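Notebook, dye bench - 30 September 2026

Started the morning meaning to finish the weld samples and ended up, as usual, with my sleeves in the madder. I'm writing this while it is fresh, partly for Gwawr, who will want to pick up where I left off, and partly for myself, as I never remember which jar was which once the labels get splashed.

The question is still why the reds from the Korville roots come out so much browner than the ones we got in May. Same wool, same alum, same pot. Haf thinks it is the heat and I have been inclined to agree with her, so today I kept the bath well down and took it up as slowly as my patience would allow (not a great deal, but better than last time). I had the lid off for most of it and stirred only when I remembered.
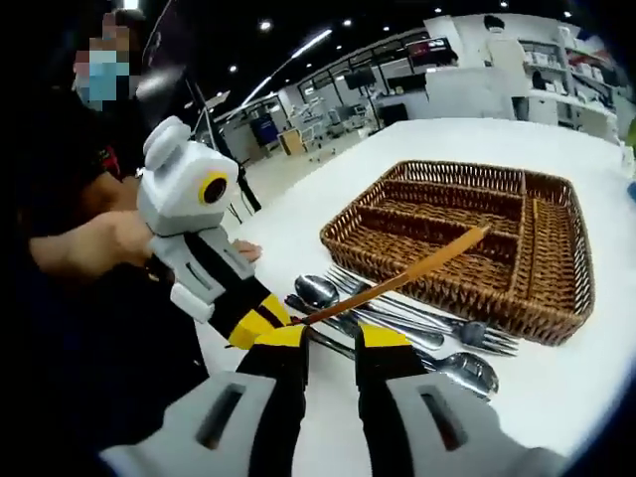 The first skein came out a soft brick color, very pretty, and I would happily knit a whole cardigan in it, but it is not the red we are after. The second went in with a spoonful of chalk and that one is much closer. I rinsed them both in rainwater and hung them side by side over the sink, and by lunch I could tell them apart from the doorway. So the chalk matters more than I gave it credit for! Lise told me as much back in the spring and I owe her an apology and probably a cake.

Our tap water is the thing I keep circling back to. The old Delley notes were all written up with hard well water, and they never mention chalk at all, I suppose there was plenty in the water already. I would like to try a skein with water from Sioned's well if she can spare us a couple of buckets.

Things to do, in no special order:

- Grind the rest of the Korville roots, finer this time. The coffee grinder is fine for it but needs a good wipe afterward, and please do not put it back in the kitchen.

- Soak 6 new skeins overnight in plain water before they go anywhere near the alum. I skipped this on the last batch and the color took in patches.

- Write to Xóchitl about the cochineal. She has offered us a small bag and I would dearly like to see it next to the madder on the same wool.

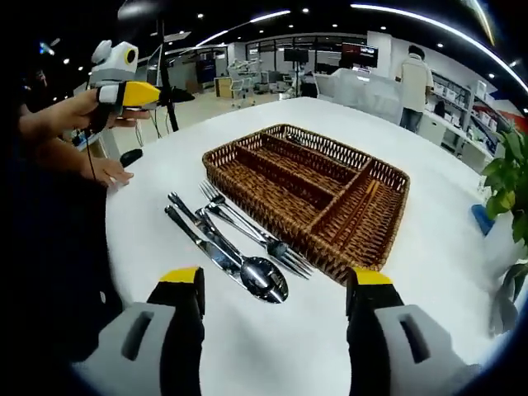

- Find the missing thermometer. I have been using the jam one, and I don't trust it at the low end.

- Card up the May samples with the new ones, same light, same window. I keep comparing from memory and my memory always says the old ones were redder.
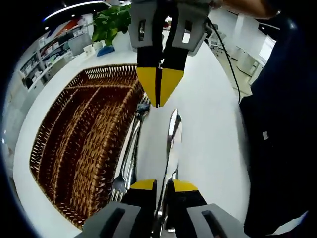 - Keep the leftover bath. It still has plenty of color in it and ought to give a nice peach on the gray fleece, if it doesn't go moldy first. It's in the lidded bucket under the bench, marked M2 - please don't tip it out.

Weld samples still not finished. The mordanted skeins for those are in the fridge in a bag, and I'll get to them tomorrow.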